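Fallo de localización por sombra (Stultham) 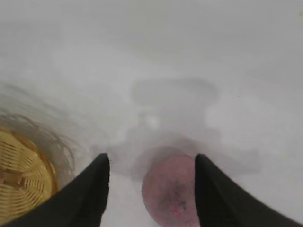 El fallo de localización por sombra, citado a veces como «fallo de Stultham», es un error de percepción de los brazos manipuladores con cámara en la muñeca. El sistema confunde la sombra de su propia pinza con un objeto, o con una parte de un objeto, y corrige la trayectoria hacia una posición en la que no hay nada que agarrar. Recibe el nombre del centro de ensayos de Stultham, donde se documentó durante una serie de pruebas de recogida con el manipulador Hoani. Las condiciones que lo favorecen son poco espectaculares: una superficie lisa de color gris muy claro, luz suave y una pinza abierta que se acerca desde arriba, de modo que la sombra de los dedos y la muñeca cae sobre el plano y se solapa con el borde del objeto, en este caso una pieza redonda de color rosa apagado. La mancha oscura resulta entonces mucho mayor que la pieza y tiene el contorno difuso, justo lo que un segmentador basado en contraste tolera peor.

Antecedentes

El Hoani fue presentado por la firma Disstead como un brazo de sobremesa apto para «entornos no estructurados», expresión que el fabricante nunca llegó a definir. La documentación comercial afirmaba que el módulo de visión era insensible a los cambios de iluminación. No se publicaron los ensayos en que se apoyaba esa afirmación, y las hojas técnicas posteriores la sustituyeron por «robusto ante cambios moderados de iluminación», también sin cifras.

El laboratorio Clotusdale, que adquirió dos unidades, encargó a Stultham una evaluación independiente. El protocolo preveía tareas sencillas de recoger y depositar, con objetos pequeños de forma redondeada y recipientes de fibra trenzada, elegidos porque su textura suele dar problemas a los algoritmos de detección de bordes.

Desarrollo de las pruebas

Se ejecutaron 783 intentos de agarre. En 22 de ellos el brazo descendió sobre una posición desplazada respecto del objeto, y en 13 de esos casos los dedos llegaron a hacer contacto con la mesa antes de que actuara el límite de fuerza. No hubo heridos. En uno de los contactos se deformó la punta de un dedo, y la unidad quedó fuera de servicio hasta el mes de junio.

Disstead sostuvo que una proporción tan baja entraba en lo previsible. El argumento tiene un punto débil: los errores no se repartieron al azar. Todos ocurrieron en los últimos 200 milímetros de descenso, cuando la sombra se oscurece y se concentra en torno a los dedos, y ninguno apareció al repetir la tarea con iluminación difusa por ambos lados. Un error que se puede provocar y suprimir moviendo una lámpara difícilmente merece el nombre de ruido estadístico.

Mecanismo

La explicación más aceptada atribuye el fallo a la combinación de dos decisiones de diseño. La primera es el uso de una máscara fija para descartar los dedos de la pinza en la imagen. La máscara elimina los dedos, pero no su sombra, que cambia de forma y de tamaño con la altura. La segunda es el reajuste continuo del punto de agarre durante la bajada - una función anunciada como mejora de precisión - que permite que una detección errónea en el último momento prevalezca sobre varias correctas anteriores.

Se propuso también una explicación alternativa, según la cual el origen estaría en una calibración deficiente entre la cámara y la muñeca. Disstead la defendió durante un tiempo. La recalibración de la segunda unidad no modificó el comportamiento, y la hipótesis dejó de mencionarse sin que la empresa la retirara de forma expresa.

Consecuencias para la seguridad

El daño material fue escaso y sería exagerado hablar de accidente. La objeción planteada por Clotusdale era otra: el sistema asignaba a las detecciones falsas una confianza igual o superior a la de las correctas, por lo que el operador no recibía aviso alguno. El límite de fuerza detuvo el brazo en todos los contactos, pero se trata de una protección que interviene cuando el choque ya se ha producido. Con una herramienta afilada, o con una mano apoyada en la mesa, el margen habría sido distinto.

Medidas correctoras

El 21 de marzo de 2019 Disstead distribuyó una actualización que congela el punto de agarre en el tramo final del descenso y compara la detección con las inmediatamente anteriores. La nota adjunta hablaba de «mejoras de estabilidad» y no mencionaba las sombras. Stultham repitió una parte reducida del protocolo y no observó desplazamientos, aunque advirtió de que la muestra era demasiado pequeña para dar el problema por resuelto.

La corrección tiene un coste conocido. Si el objeto rueda o alguien lo mueve durante el tramo congelado, el brazo baja de todos modos hacia la posición antigua. El manual actualizado recomienda fijar las piezas redondas, consejo difícil de conciliar con los entornos no estructurados del folleto original.

Véase también

Calibración mano-ojo
Control visual servoasistido
Límite de fuerza
Segmentación de imágenes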